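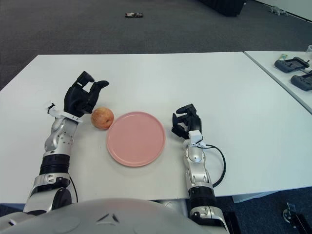

**Betreff:** Re: [Obst-und-Tisch] Kleine Äpfel, welcher Teller?

Liebe Liste, liebe Andrade,

ich bin gestern Abend über deiner Mail hängen geblieben und habe beim Abwasch weiter darüber nachgedacht, deshalb wird das jetzt ein bisschen länger. Wer nur die Sache mit dem Einlagern wissen will, scrollt bitte nach unten, der Rest ist Tellerkunde!

> Andrade schrieb:
>
> Hallo in die Runde,
>
> ich habe von meiner Tante eine Kiste mit kleinen Äpfeln bekommen, alle rund und nur so groß, dass man sie bequem in der Hand verschwinden lassen kann. Sorte unbekannt, der Baum steht in Prillside hinter der alten Waage und war angeblich schon immer da. Schale gesprenkelt, mal mehr Rot, mal mehr Gelb. Sie schmecken ganz wunderbar, nur mag sie bei uns niemand als Nachtisch nehmen. In der großen Holzschale sehen sie aus wie Murmeln, die jemand vergessen hat.
>
> Meine Fragen:
>
> 1. Serviert ihr so etwas überhaupt roh, oder geht bei euch alles in den Topf?
> 2. Wenn roh, worauf? Ich habe weiße Teller, ein paar dunkelblaue und könnte mir die flachen von Mimar in Blassrosa leihen. Meine Schwester findet Rosa zu Rot unmöglich.
> 3. Wie lange halten die sich? Unser Keller ist leider eher warm.
>
> Danke und schöne Grüße
> Andrade

Zu 1: Roh, unbedingt roh, jedenfalls die schönen! Ich verstehe ja jeden, der bei einer ganzen Kiste sofort an Mus denkt. Aber kleine Äpfel sind für mich das beste Tafelobst, das es gibt. Man isst einen und ist fertig, es bleibt kein angebissener halber Apfel übrig, der braun wird und dann doch in den Kompost wandert. Bei uns hat sich eingebürgert, dass nach dem Essen jeder genau einen Apfel bekommt, auf einem eigenen Teller, mit einem kleinen Messer daneben. Klingt furchtbar vornehm, ist aber in einer Minute gemacht. Und plötzlich essen alle Äpfel, auch die, die an der vollen Schale monatelang vorbeigelaufen sind.

Das mit den Murmeln kenne ich gut. Große Schalen brauchen großes Obst, oder man muss sie wirklich bis über den Rand füllen, und dann liegen die untersten Früchte so lange, bis sie Druckstellen haben. Ich habe das in meinem ersten Jahr mit eigenem Garten so gemacht und unten in der Schale eine ziemlich traurige Schicht gefunden. Seitdem kommt bei mir nur so viel auf den Tisch, wie am selben Tag gegessen wird.

Zu 2, und da muss ich deiner Schwester herzlich widersprechen: Rosa zu Orangerot ist großartig! Es kommt aber sehr darauf an, was für ein Rosa. Ein kräftiges, glänzendes Bonbonrosa würde ich auch nicht nehmen, das zieht alles an sich und der Apfel sieht daneben müde aus. Ein blasses und mattes Rosa ist etwas völlig anderes. Es verhält sich fast wie ein warmes Weiß, nur dass die gelben Stellen auf der Schale viel mehr leuchten und die roten einen kleinen Verwandten bekommen. Ich habe das erst begriffen, als ich aus Verlegenheit einen solchen Teller auf unseren weißen Tisch gestellt habe (der Rest stand in der Spülmaschine). Weißer Teller auf weißem Tisch, da schwimmt alles ein wenig davon. Mit dem Rosa gibt es auf einmal einen Platz, an den der Apfel gehört, auch wenn er noch danebenliegt.

Matt finde ich übrigens wichtiger als die Farbe. Unter einer Küchenlampe hat man bei glänzender Glasur immer einen hellen Fleck genau dort, wo das Obst liegt. Auf matter Oberfläche bleibt die Sprenkelung schön ruhig sichtbar, und gerade bei solchen unbekannten Hofsorten ist die Schale doch das Hübscheste! Der Nachteil: Manche matten Glasuren nehmen Messerstriche übel, da bleiben graue Spuren. Die gehen meistens mit etwas Natronpaste wieder weg, aber bitte erst an der Unterseite probieren. Wenn die Mimar-Teller nur geliehen sind, würde ich vielleicht auf einem Brettchen schneiden und den Teller für die Schnitze nehmen.

Dann noch der Rand. Für runde, kleine Früchte will man einen flachen Teller mit niedrigem Rand. Ganz ohne Rand geht es schief, da rollt der Apfel beim Tragen los, und ihr könnt euch denken, wie gern unser Hund das hat. Ein hoher Rand macht aus dem Teller wieder eine Schüssel, und man kommt mit dem Messer schlecht heran. Ein kleiner Wulst genügt vollkommen. Bei Okard auf dem Töpfermarkt habe ich vor ein paar Jahren genau so etwas gefunden, zwei Stück, eigentlich als Untersetzer für Blumentöpfe gedacht. Die Töpferin hat gelacht, als ich gefragt habe, ob die Glasur lebensmittelecht ist. War sie zum Glück.

Dunkelblau würde ich für gelbe oder grüne Sorten aufheben, da ist es eine Wucht. Bei rötlichen Äpfeln wird es abends schnell düster, vor allem mit Kerzen. Aber probier es aus, du hast die Teller ja da! Leg einfach auf jeden einen Apfel, geh kurz aus dem Zimmer und komm wieder herein. Der Teller, zu dem man zuerst hinschaut, ist der richtige. Das mache ich mit allem so, auch mit Tischdecken.

Weil es dazu passt, noch etwas zum Essen selbst. Kleine Äpfel schneide ich quer durch, einmal in der Mitte. Dann sieht man den Stern vom Kerngehäuse, und die beiden Hälften bleiben auf der Schnittfläche brav liegen. Dazu gibt es bei uns:

- ein Stück kräftigen Bergkäse, Zimmertemperatur
- Walnüsse, kurz in der trockenen Pfanne geröstet
- im Januar, wenn die Äpfel mürber und süßer sind, lieber einen Klecks saure Sahne mit etwas Honig

Zimt lasse ich weg. Ich weiß, dass ich damit auf dieser Liste in der Minderheit bin.

Und für die weniger schönen Exemplare aus der Kiste, damit die auch zu ihrem Recht kommen, unser Ofenrezept. Es reicht bei uns als Nachtisch für 4 Leute, wenn vorher nicht zu viel gegessen wurde:

- kleine Äpfel, ganz, mit Stiel, so viele wie nebeneinander in die Form passen
- ein ordentliches Stück Butter
- zwei Löffel brauner Zucker
- ein Schuss Apfelsaft oder Weißwein
- eine Prise Salz

Äpfel waschen und rundherum mit einer Gabel einstechen, sonst platzen sie. Butter in Flöckchen dazwischen, Zucker und Salz darüber, Flüssigkeit in die Form. Bei mittlerer Hitze fast 40 Minuten backen und zwischendurch zweimal mit dem Saft begießen. Sie sollen runzlig sein und gerade noch ihre Form halten. Jeder bekommt seinen Apfel auf den flachen Teller und einen Löffel Saft daneben, und spätestens dann versteht man, wozu der kleine Rand da ist!

Zu 3, Einlagern. Ein warmer Keller ist ärgerlich, aber kein Grund, alles sofort einzukochen. Erst einmal sortieren, und zwar streng. Alles mit Druckstelle, Wurmloch oder fehlendem Stiel kommt in die Küche. Der Rest einlagig in flache Kisten, Stiel nach oben, Zeitungspapier darunter. Wenn ihr einen Balkon oder eine Garage habt, ist es dort bis zum Frost besser als im Keller. Nachts eine alte Decke darüber, morgens wieder runter. Weg von den Kartoffeln, die treiben sonst aus, und den Äpfeln tut die Nachbarschaft auch nicht gut.

Kleine Mengen halten sich im Gemüsefach erstaunlich lange, in einem Beutel mit ein paar Löchern. Ich hole immer am Vormittag heraus, was abends auf den Tisch soll. Kalt aus dem Kühlschrank schmeckt so ein Apfel nach sehr wenig, und bei unbekannten Sorten wäre es doch schade, wenn man ihnen Unrecht tut.

Wie lange genau, kann ich dir ohne Sorte nicht sagen. Schreib doch mal dazu, wann deine Tante gepflückt hat und ob sich die Schale inzwischen fettig anfühlt. Das wäre ein Zeichen, dass sie schon weit sind und du dich beim Essen eher beeilen solltest. Und schneide einen auf und schau dir die Kerne an. Sind sie dunkelbraun, oder ist noch Helles dabei?

Mit dem Baum in Prillside hast du mich jetzt wirklich neugierig gemacht. Hinter der alten Waage, ist das der Weg zum Bach hinunter? Dort standen früher mehrere Hochstämme, einen davon habe ich noch blühen sehen, aber nie Früchte in der Hand gehabt. In unserem Listenarchiv gibt es in Beitrag 33 eine lange Diskussion über kleine, rot gesprenkelte Hofäpfel aus der Ecke, damals ohne Ergebnis. Vielleicht kommen wir mit deiner Kiste weiter! Für eine Bestimmung bräuchte man mehrere typische Früchte vom selben Baum, ungewaschen und nicht poliert, mit Stiel. Leg dir also ein paar beiseite, bevor die Familie auf den Geschmack kommt. Wenn ihr im Spätwinter ohnehin schneidet, würde ich sehr gern Reiser nehmen, ich habe noch eine Unterlage im Garten, die auf etwas Besonderes wartet. Im Tausch kann ich Reiser von unserer Lederrenette anbieten oder ein paar Gläser Quittengelee, je nachdem, was dir lieber ist.

An die anderen: Wie macht ihr das mit dem Tafelobst? Mich würde vor allem interessieren, ob jemand Erfahrung mit matten Glasuren und Beerenflecken hat. Im Sommer möchte ich nämlich Johannisbeeren auf denselben Tellern servieren und traue mich noch nicht so recht.

Und Andrade, sag deiner Schwester, sie soll zum Probieren kommen, wenn die Mimar-Teller bei dir sind. Am besten bei Tageslicht und mit dem rötesten Apfel, den du finden kannst.

Viele Grüße aus der Küche
Farhad Nikzad

PS: Die Messer, nach denen neulich gefragt wurde, sind ganz einfache Schälmesser mit gerader Klinge. Einmal im Monat über den Stein ziehen, mehr brauchen die nicht.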